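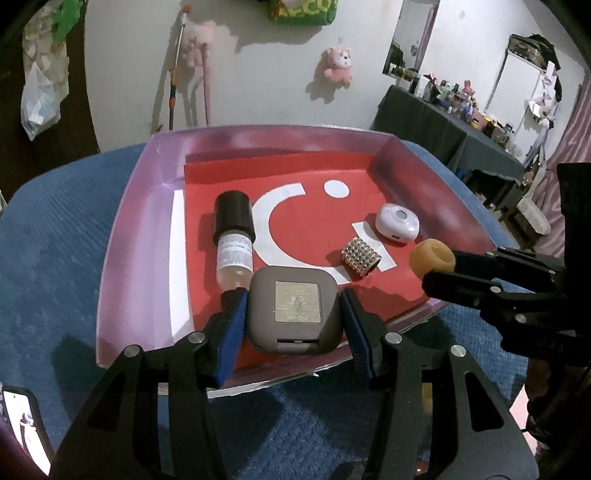 Veronica Mocanu

Notebook > Hand-held grippers > Tray tasks

Friday, April 12, 2019

Bedroom set, two grippers at once. 36 runs before lunch and 31 of them good enough to keep, our best morning yet! Pink tray with the red sheet in it, small things in and out. The rounded-square case with the beige label is a lovely object to learn from: soft corners, matt, and the ribbed blue pads sit nicely on both sides of it. I'd like plenty more grasps on that one.

The studded cylinder is harder – I keep coming at it from the same angle. Must vary the approach. Same goes for the yellow-orange ring in the right gripper.

Zamfira wants the release slower. Tried it, she's right, the traces look much cleaner.

Total now 425. Emanuel is sorting the 2 runs with no left-hand timestamps. Ask Maricica for a second room in May, different wall, more clutter.

Last updated by V.M., same evening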